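Forums > Benchtop Automation > Kits and Second-hand > Dristeson two-arm bench cell: worth it?

Dristeson two-arm bench cell: is it worth it for tidying tools?

I run a small repair shop and every afternoon ends with me putting screwdrivers back where they live. I've been offered a trial on a Dristeson bench cell, the twin-arm one sold through Gorkura, with the walls already fitted. They want $300 a month for 4 months, then you buy it or it goes home on a pallet. The brochure has the arms doing everything short of the payroll. Has anybody had one put a tool in a tub, and is it worth the rent? My labour costs are nothing to brag about, but I do work cheap.

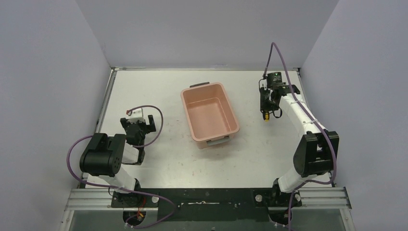
Posted by Nabila Cherkaoui in April | 179 views | 4 comments

For scale of ambition, the tub would sit between the two arms and I would like hand tools to end up in it. I'm not fussy about colour. I also need to know how much of my bench the thing eats, and whether those purple cables get in the way when the arms fold back.

Birger Vik

Had one on trial over the winter and sent it back, without hard feelings. The arms are decent. The rail along the front is properly stiff and both bases bolt to the one plate, so you aren't forever re-levelling one side to suit the other.

What the brochure skips is the teaching. I needed 50 demonstrations before it would pick up a screwdriver to my satisfaction, and then I bought a different screwdriver. Fat handles are easy. Thin shafts lying flat on a white top are a misery, and it will pinch at them like a man trying to get a dime off a wet counter.

On the cables: leave the slack alone. I tied mine down neatly because I'm a tidy person, and the left wrist promptly ran out of travel. Loops look awful and work fine. Bench space is worse than you think, as the elbows swing out near the sides and you can't store anything there.

If it's only tools into a tub, your own hand is still the better value. Gorkura were polite about the return and slow about the deposit. 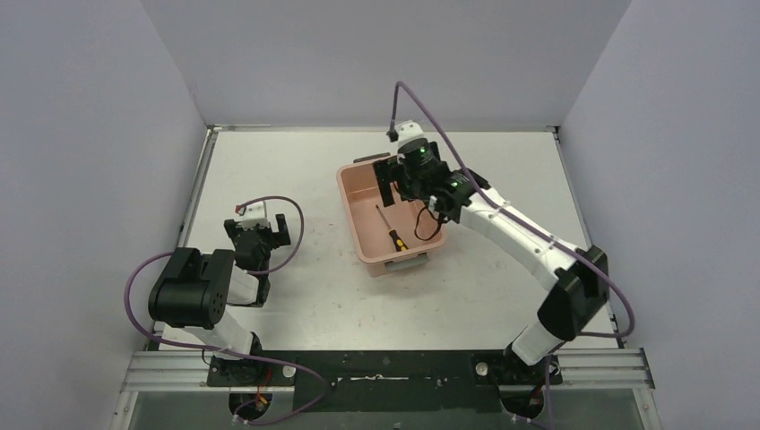 Eyerusalem Yilma

Birger is being a bit hard on it. We kept ours. A screwdriver in the bin is a perfectly reasonable first job and you can build from there, to sorting by size or handing a part from one arm to the other. Set the bin toward the back so the gripper can come in over it from the front. I keep a second arm parked with its fingers open while the other one works, and it saves a lot of arguments in the middle.

Two things to ask before you sign. Does the monthly price include the Dridness software, or does that turn up as its own line on the invoice? And who pays the freight if you return it? Ours was silent on both, and silence was expensive.

The white top scuffs, by the way. Don't let them bill you for it.

Abenezer Mersha

never used one but my cousin says get the single arm

12 people found this page helpful | Share (4)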